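Reusing Water in a Small Cafe – speaker notes

Slide 1. Opening
Start right after the Okent group finishes. Thank the organizers. Say that Patbridge is a 20-seat cafe and that the numbers come from our own meter.

Slide 2. Where the water went
Before August we used 200 gallons on a normal day. Most people guess the dishwasher. It was the prep sink, left running over greens and rice. Pause and let them look at the chart.

Slide 3. What we changed
Two basins in place of a running tap. Rinse water from the second basin goes to the planters on the Yeon Street side. Coffee machine purge water goes into a pitcher for mopping. Mention that the health inspector had to sign off on the mop pitcher – someone always asks.

Slide 4. Cleaning supplies
Sponge, cloth, tube and small bottle live together in one open bin beside the counter. Fewer trips to the sink, fewer taps turned on.
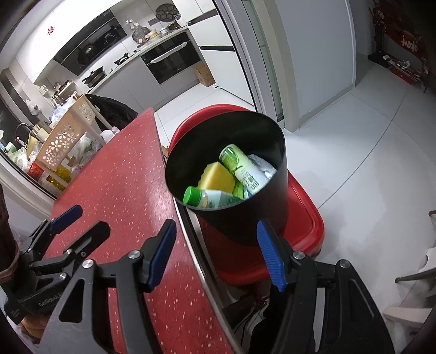
Slide 5. Cost
The basins were $50 for the pair. The Katavari flow valve cost more and we took it out again. Say why: too slow for filling stock pots.

Slide 6. Questions
Leave 2 minutes. If asked about dishwashers, point to the handout. Put the meter log sheet back on screen while people pack up.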